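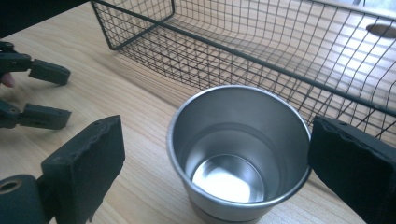 The Omton Code is a set of working rules for recording hand tasks with hand-held grippers, used to prepare training material for robot arms. It covers the table, the objects, the tools and the people holding them. Objects should be plain household goods that a gripper can close on from two sides, such as a stainless steel cup with a rolled rim, and a basket or other container may stay on the table behind them. Finger pads must be checked for wear at the start of each session.

The code was first drafted in Undham and has 19 clauses. Nine of them deal with safety.

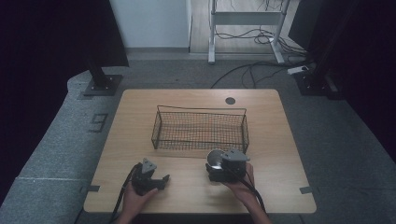 Clause 4 limits a continuous session to 30 minutes, followed by a break. Cables must not cross the path of anyone walking, and stands must have a base that rests flat on the floor. An operator may stop at any time without giving a reason.

A recording is rejected if a pad comes off or an object leaves the table. Rejected recordings are kept apart and labeled.
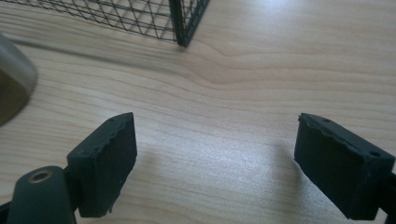
Jurkville, April

The revised text adopted here changes the clause on pads. Under the earlier wording, a pad with a chipped edge had to be replaced at once. It may now stay in use if its inner face is whole and it passes 20 test grips. The change was proposed by Bortolotti, a maker of gripper parts. Clauses on lighting and table height were left as they were.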